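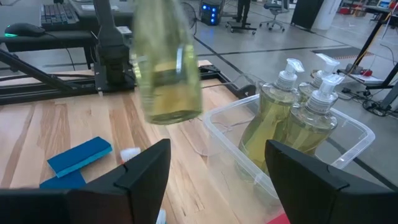 Collecting demos with washing-up things

Feb 21, 2025

I've spent most of February recording demonstrations for the tidying task, and I said I'd write up how it works day to day.

The task is simple to say. There are bottles of washing-up liquid with pump tops, blue sponges and brushes, and a clear plastic bin. The arm has to move things between the table and the bin. A person drives it through each attempt, we save what the cameras and joints recorded, and the policy is trained on the lot.

We have 1165 episodes so far. I threw out 109 more. Most of those were my own bad driving, and a few were files where the wrist camera had dropped out partway through.

Bottles are the slow part. The pump heads stick out to the side, so if you come in at the wrong angle the finger catches the nozzle before it reaches the body. Ye-ji Han drives much better than I do and goes in low every time. I tend to go in high and correct. We argued over whether my corrections were worth keeping and decided they were, provided the grasp came good in the end. A model that has only seen clean grasps doesn't know what to do when it is two centimetres off.

Clear plastic is the other nuisance. The bin wall is hard to make out from some angles, and the liquid picks up reflections from whatever is above it.

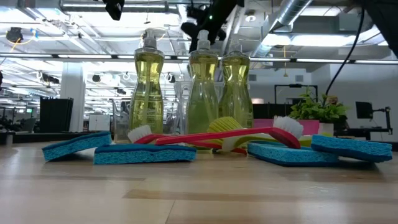 I change the layout every 15 episodes. Before that I was leaving it until I got bored, and Borislav Jurić noticed from the plots that 340 episodes in a row had the brushes in nearly the same spot. Those are still in the set but weighted down. Now I move the sponges, turn the brushes round and swap the order of the bottles, and write a line in the log each time.

The log is a plain text file – layout number, who drove, anything odd. Bayu Santoso wants it moved into Oltora so it can be searched alongside the episodes. I don't mind, as long as I can still type into it with one hand.

Next is a first training run on everything up to layout 60, then a day of watching it fail and noting where. My guess is the brushes, as the handles are thin and they often end up lying across each other. If so, I'll record more of those before going back to bottles.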